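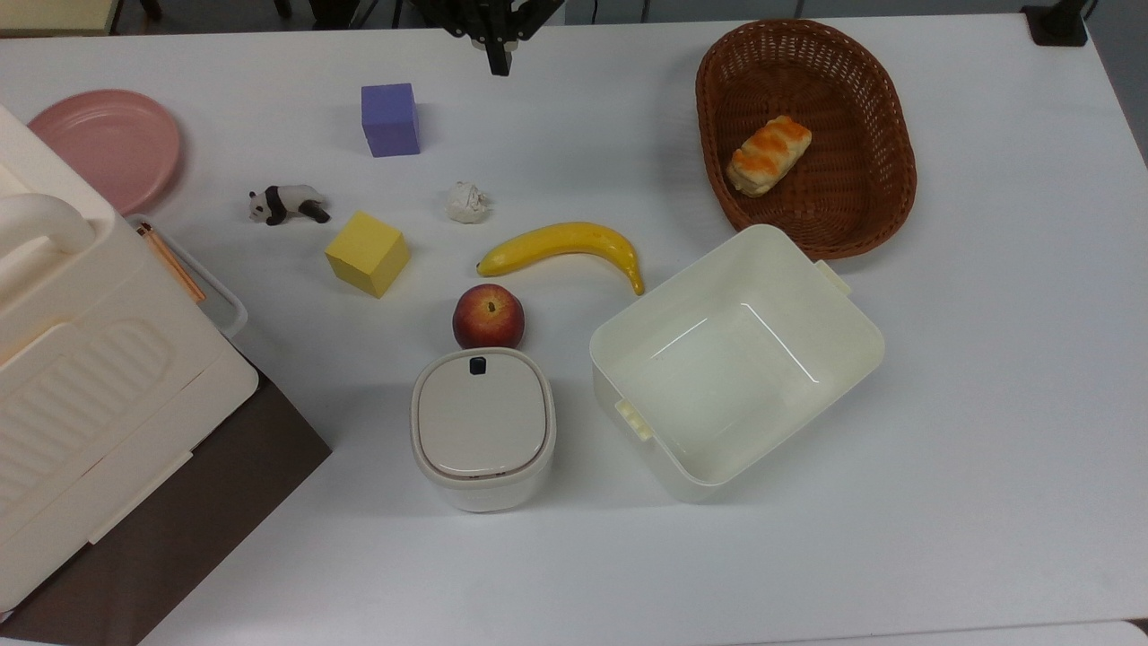
Reference > Household > Play and Pastimes > Play food

Contents History Materials Selection of foods Use in the home Collecting See also

Play food

Play food, also called toy food or pretend food, is a class of toy made to resemble things people eat, at a scale and durability suited to people who are not yet trusted with the real article. It is usually sold in sets, seldom survives as one, and is found in most homes with small children, chiefly under the couch.

History

Miniature foods were made for dolls' houses well before they were made for children to handle. The early ones were plaster or painted wood, glued to their plates, and a ham could be admired but never passed. Loose play food at something near life size followed the toy kitchen, on the sound principle that anyone who buys a stove will shortly want something to put on it.

In Australia the trade was for some years associated with the firm of Holby, whose first catalogue offered 16 foods, four of them chops. A later rival, Brilbridge, answered with a range of 112 pieces, including a lamington, a halved avocado and a grey item listed only as "fish, assorted". The Brilbridge lamington was withdrawn after parents complained that its coconut came off in the bath. It is now the firm's best-remembered product.

Materials

Hollow moulded plastic is the commonest material. It is cheap, washes well and makes a distinctive noise when trodden on in the dark. Wood costs more and is generally bought by grandparents. Felt is favoured by home sewers, whose fried eggs are often very good and whose broccoli is often a matter of opinion.

Foods that can be "cut" are joined with hook-and-loop tabs and supplied with a blunt knife. The tabs collect lint, and an older carrot may carry a fair record of the household's jumpers.

Selection of foods

The menu is conservative. Fruit, bread, eggs and pizza appear in nearly every set, while soup, for obvious reasons, has been neglected. Bimla Maurya, in her survey The Toy Pantry, noted that manufacturers held on to the roast chicken long after many families had stopped cooking one, and that the croissant arrived on toy shelves at much the same time as it did at suburban petrol stations.

Scale is rarely observed. A strawberry may equal a hamburger in size, and a set bought to supplement another will usually contain a pea larger than the first set's potato. Children do not appear to mind. Naveen Rajput has argued that the discrepancy teaches proportion, though his critics point out that it would need to be correct at least once.

Use in the home

The typical game is a café or shop, in which an adult is seated, handed a banana and charged heavily for it. Prices of $300 for a cup of tea are not unusual. The customer is expected to eat noisily and to send nothing back. Orders are taken with great care and then disregarded.

Safety labelling varies by country, but small pieces are generally kept from children under three, an age group that takes the pretence least seriously and tests it by mouth.

Collecting

Complete boxed sets attract modest interest. Holby's original chops turn up singly at school fêtes, usually in a tub marked "misc", and the early Adari cheese wheel is sought after by people who already own the Adari cracker. Reproductions exist, and can be told from originals by their superior finish.

See also

Dolls' house furnishings
Toy kitchens
Shop-window food models
Wax fruit
Lamington

Recently updated

Toy cash register
Tea set (children's)
Hook-and-loop fastener
Felt craft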